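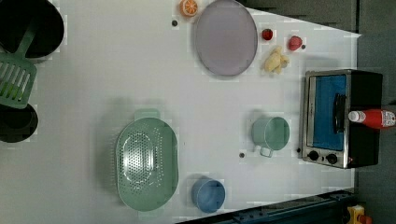
Play kitchen things on the white table, with the toaster oven at the right

Subject: Re: [asham-playgroup] sorting the kitchen corner

Hello all,

Thank you for the quick answer on Tuesday, and sorry mine is slower! I had a happy hour with the kitchen things spread over the white table, and my feeling is that we can keep nearly everything. The bananas and the strawberry are as cheerful as ever, and the orange half would be missed terribly (my own two fought over it for years).

> Do we really need both the black pots and pans AND the toaster oven?
> The Olthorpe group is asking for cookware and I'd rather give them
> something nice than something broken. Also, is the big oval plate ours
> or did it come over from Sturness?

I'd say yes to sharing the cookware, but please let's hang on to the green slotted spatula, as we only have the one and it gets used for everything from pancakes to conducting the band. The toaster oven I would keep up on the shelf for the grown-ups. As for the lavender-gray plate, I truly can't remember, so if Sturness wants it they should speak up before we open again in August.

I still have room in the car for 2 boxes if anybody else is clearing out. I'll be at the hall until 8.

Warmly, and with thanks for your patience with my long emails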